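December 29, 2023

# Marmalade, the slow way

I have been meaning to write about marmalade for so long that I had half talked myself out of it, and then yesterday the first crate of the winter turned up on the porch and I thought, well, there's my sign. We get our oranges by mail now, from a small grower called Zacharopoulos, and they come wrapped in newspaper with the leaves still on a few of them. I always save the leaves in a bowl until they curl up and go brown, and then I'm sorry to throw them out.

My grandmother made marmalade every year and I didn't like it one bit as a child. It was bitter and it had things in it! I would pick out the peel and line it up along the rim of my plate, and she would reach over and eat every piece without a word. I think I was past thirty before I tasted it again, in a bed and breakfast on a rainy weekend, and I had four slices of toast and felt I owed her an apology.

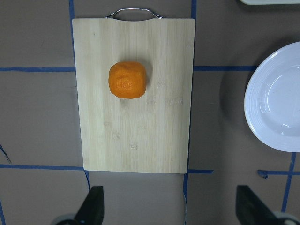
Her recipe is written on the back of a church bulletin, and it isn't much of a recipe. It says oranges, sugar, water, "the big pot," and then at the bottom, underlined, "overnight." That last word took me years to respect. I made it in one afternoon for the longest time (I was busy, everybody's busy) and every year it came out chewy, with peel like little strips of leather. The first time I let the cut fruit sit in its water until the next morning I couldn't believe the difference. The peel went soft and the whole kitchen smelled like somebody had opened a window onto a grove.

So now it's a two-day job at our house and I plan for it. I clear off the counter, I put the radio on, and I don't answer the phone unless it's family. On the first day I wash everything, halve the fruit, squeeze it, scoop the seeds and pith into a square of cheesecloth, and slice the peel. On the second day I cook.
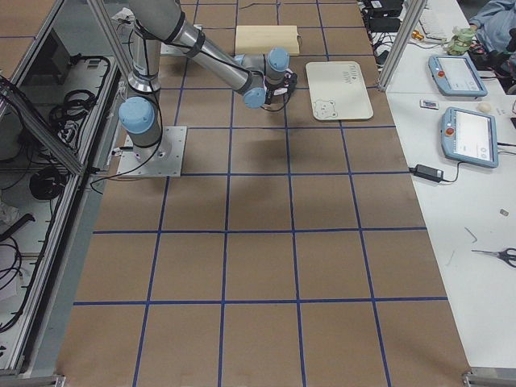
Slicing is the part people complain about, and I understand, because a crate is a lot of peel and your hand does start to ache. I like it, though. I get into a rhythm somewhere after the third orange and my mind wanders off to Christmases and old apartments and whether I ever returned that casserole dish. I do cover the table first, since orange juice finds its way into every crack, and an old oilcloth is as good a covering as any I've owned. When I'm done I roll the whole sticky business up and carry it out to the trash. My knife is an old Enari paring knife with a chip near the handle, and I sharpen it the night before, which makes the ache a good deal less.

As for how thick to cut, please suit yourself. My grandmother's pieces were the size of matchsticks on a good day and the size of pencils when she was tired. I go thin for toast and a little chunkier for the jars I keep back for baking, and there's a gingerbread I make in March, when everybody is sick of winter, that takes nearly a whole jar of the chunky kind.

Now, the sugar. I weigh mine these days on a little kitchen scale, and last year's big batch called for 983 grams, which I rounded to nothing at all because I was feeling scientific. For a small first batch I would start with 600 grams of fruit and an equal weight of sugar and see how you like it. It comes out on the sharp side, the way I've grown to love it, and if your family has a sweet tooth you can add a bit more while it's warming up and the grains still melt easily.

Let it heat gently until you can't feel any grit on the bottom of the pot with your spoon, and only then turn it up. It will climb, so use a bigger pot than seems sensible. I lost the better part of a batch down the front of the stove one year and was finding it behind the knobs at Easter.

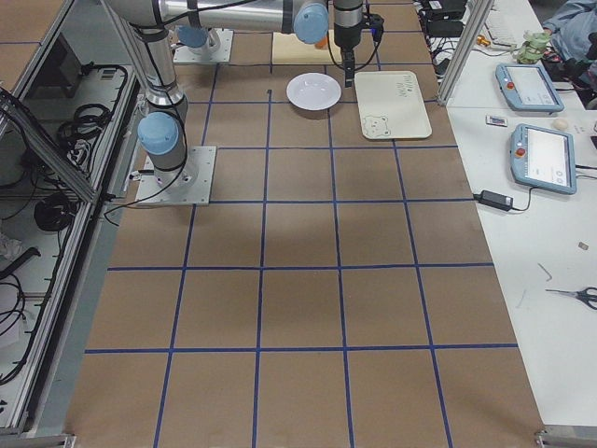
How do you know when it's set?

Put a saucer in the freezer before you start, drop a spoonful of hot marmalade on it, wait a minute, and push it with your fingertip. If the top wrinkles up, take the pot off the heat, and if your finger slides right through, give it another 3 minutes and try again.

I keep a couple of saucers in there so one is always cold. I've also got a thermometer, a nice Usolard one that was a birthday present, and I clip it to the pot every year and then go by the saucer anyway. Once it's there, let it stand a little before you fill the jars, or all the peel floats to the top.

I ended up with 7 jars out of the last batch, and three are already spoken for. The rest are on the windowsill, where the afternoon sun comes through them, and I'm going to go and have some on toast before I put them away.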